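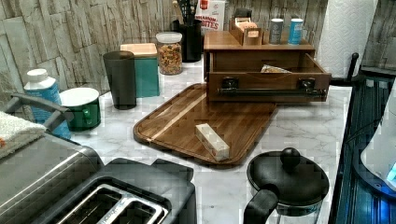 Tiden Worktop Sealer

Tiden is a water-based sealer for natural stone worktops, upstands and wall tiles in domestic and light commercial kitchens. It is supplied ready to use and dries to a clear, matt finish.

Coverage and application

One 2000 ml bottle treats up to 50 square metres of polished stone. Split-faced and honed surfaces take more. Apply 2 thin coats with a lint-free cloth, wiping away any surplus before it dries. The surface should be left clear overnight. Tiden is not suitable for laminate, glass or unglazed terracotta.

Storage

Keep upright and protect from frost. Relative humidity in the store should not exceed 85 per cent.

Ordering

Trade and retail orders are dispatched from the Stalamthorpe depot. Collection is available on Saturday by prior arrangement. Urberg applicator cloths are sold separately.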